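Valgate Opens Its Kitchen to a Very Slow Cook

GRURNHOLM — Valgate said Friday that it will collect 4,000 examples of ordinary kitchen work for Erkholm, the learning system it is building for robot arms. Each one is recorded while a person guides the arm by hand controls. Dinner is not among the deliverables.
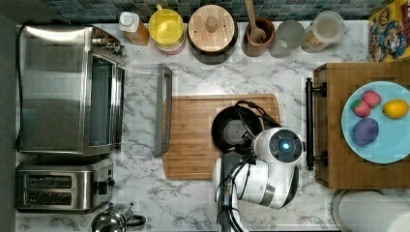
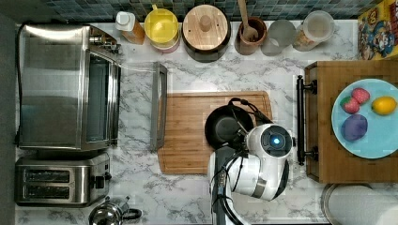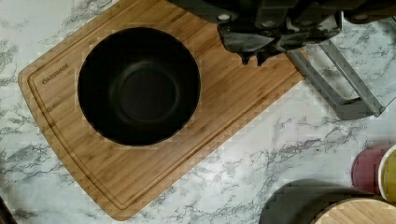
Erkholm learns from repetition, and repetition is what the Grurnholm office has to offer. Operators work in shifts of 2 hours and are asked for 100 usable examples a week, clumsy ones included. Most jobs start at the wooden cutting board, and the marble-patterned counter stays furnished like a real kitchen's, so the system has to cope with the neighbors.

"I have a degree in controls engineering and strong opinions about pan handles," said Reynaldo Layug, who runs the collection team. "My mother has asked me to stop explaining it."

Shiela Evangelista, head of data, reviews the recordings and sends back any with missing footage — a duty she describes as "television, but with less plot."

A second kitchen opens in Fajardo in January with 12 operators. Applicants need steady hands. Cooking skill will not be tested.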